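Vavmont textile open day -- quick notes

13 Aug 2024

Writing this on the train so excuse the mess. Went up to Vavmont for the mill open day, the Bretis building, the long brick one by the canal. Doors at ten. Line already past the bike racks. Free entry but you need a sticker, and the stickers were at a different door. Fine.

Started upstairs with the looms. LOUD. They hand out foam earplugs at the top of the stairs, take them. Only three looms running, the rest under sheets. Our guide was Chia-jung Su, nineteen years on the floor there, and she has a way of yelling one word at a time that works better than the microphone did. She stopped one loom to show how a broken thread gets tied back in. Her knot took maybe two seconds. Mine fell apart. Twice.

Then the dye room, which smells like wet dog and vinegar. Not much going on, vats were off for the day. Good talk on why black is such a pain to get right -- comes out brown or green in daylight if you rush it, and every batch gets carried to the window and checked by eye. They had a board with 50 swatches of "black" pinned up and once you look, hardly any match.

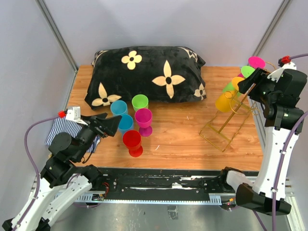 Lunch was a mistake. One food truck, forty minutes, ran out of everything but the lentil thing. Lentil thing was good though. Bring a sandwich next time. Water fountain is behind the coat racks, not signed.

After lunch the sample library, my favorite part by a mile. 4000 pattern cards in flat drawers, oldest ones hand painted, and you can open the drawers yourself if you put on the gloves. Lots of florals, some truly ugly stripes. Spent way too long in there and missed the start of the finishing demo, so can't tell you much about finishing. There was steam.

Shop at the end, remnants by the pound. Got 8 pounds of odds and ends and regreted it on the walk to the station. Cash only!! The nearest machine is across the bridge.

They do another one in May, smaller, no looms running I think. Would go again just for the drawers. Parking looked awful, take teh train.

Recent posts
Huang paper mill: a wet Saturday
Vellent button fair, what I bought
Best and worst museum cafes so far
Canal walk, Vavmont to the locks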